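The **Brindthorpe Ballot Reform** was a change to the election rules of Brindthorpe that replaced the town's party-slate council vote with open ranked voting. It passed by a margin of just 17 votes, a remarkably close finish for one of the liveliest local campaigns the area has seen.

## Background

Under the old charter, residents picked a party slate and the winning slate filled every council seat. Critics in the Illwood district had long complained that they could win 40 percent of the vote and still go home with no seats at all. Their petition drew 124 signatures in its first evening — a stunning start for such a small district.

## Campaign

Supporters skipped large rallies and met in homes, where kitchen-table talks became the heart of the effort. 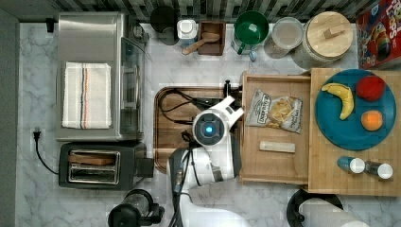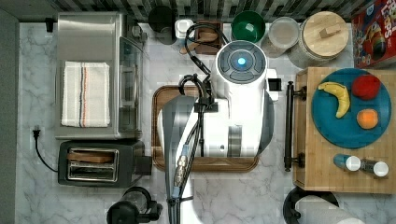
Opponents argued that ranking candidates would confuse voters and slow the count. Both sides debated the point with real energy, and turnout climbed to 70 percent, a town record.

## Legacy

The first ranked election, held the following June, gave Illwood two council seats. Nearby Plundolport has since adopted a similar system for its school board.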